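Chapter 4: Backups and Restoring Files

A hard drive can run for years and then stop in an afternoon. Most people who lose files had meant to copy them somewhere. This chapter covers what to copy, where to put the copy, and how to get a file back when you need it. Chapter 5 deals with replacing the drive itself.

We will follow one small business through the chapter. Drorkora is a print shop with 16 computers and one shared storage box in the back office. The shop keeps its customer orders in a program called Lutix and its artwork in ordinary folders. When the chapter starts, the artwork folder holds 1279 files and takes up 136 GB. The order records are much smaller, but the shop can't open in the morning without them.

4.1 What a backup is

A backup is a second copy of your data, kept apart from the first. A folder copied to another place on the same drive is a weak backup. If the drive fails, both copies go with it. A synced folder has a different problem - delete a file on one computer and the sync program may delete it on the others as well.

Backups come in two main kinds. A full backup copies everything each time. An incremental backup copies only what has changed since the last run. Drorkora makes a full backup on Thursday night and an incremental one on the other nights. The full backup takes several hours. The incremental runs are usually done before the first person comes in. 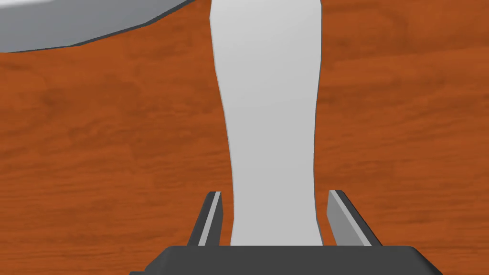 4.2 Choosing where to keep the copy

An external drive is cheap and quick to restore from. It can also be stolen or damaged along with the computer it is plugged into. Online storage gets the copy out of the building, but a large restore can take days on a slow connection. Drorkora uses both. The shop's nightly copies go to an external drive, and the Lutix records also go to an online service called Hudine.

Check the upload speed before you sign up for any online service. The first upload is the slow one. On a line that uploads 50 GB a day, the artwork folder would need most of three days.

Key terms for this chapter: full backup, incremental backup, sync, restore, retention.

Before reading on, write down which files on your own computer you could not replace, and where the second copy of each one is.

Comments

swati_reads: Is the Thursday schedule picked up again later, or do I need to take notes now?

mjt: It comes back in 4.5 with the restore exercise. Keep the numbers handy.

backroomtech: I'd move the bit about sync to the front. Half my customers think it's the same as a backup.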